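Hallisholm Homeowners – minutes of the summer meeting, Saturday, Jul 5, 2025

I took the notes again, so complaints about spelling come to me. We had 16 households in the room and 2 on the phone, and Leif Sveinbjörnsson ran things from the end of the table.

June minutes were approved with one fix: the house for sale on Toft Lane is number 927, and I had it down wrong. Sorry to the sellers!

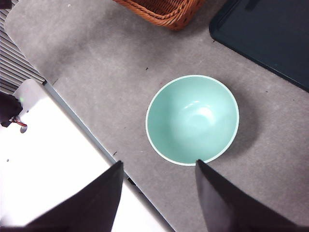

Green bowl with an off-white rim.

For-sale signs took up most of the hour. Ivcombe Realty wants to put open house arrows at the main entrance every weekend. I said fine if they come down by Sunday night – others wanted no arrows at all. We voted to allow them on open house days only. Leif will write to Ivcombe.

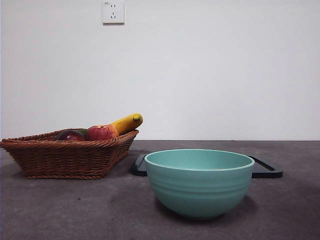 Fruit in the wicker basket.

Transfer fee next. The buyer pays $1,000 at closing now, and a couple of owners feel it scares people over to Ladedville (I'm one of them, and I said so, at length). Motion to cut it was tabled until we see the reserve numbers.
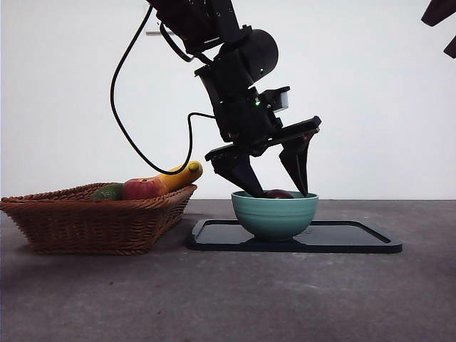 Robot arm and two-fingered gripper over the tabletop.

Rentals: no change to the one-year minimum lease. Leif reminded us that a new lease has to be on file before the tenant moves in.

We wrapped up after a short grumble about mailbox colors, which goes on the next agenda.

Comments

toftlane_deb: Glad the arrows are limited. Can we do balloons too?

R.M.: Please don't drop the fee before the roof work is paid for.

Last updated: Jul 2025

Contact the secretary | © Hallisholm Homeowners | Back to top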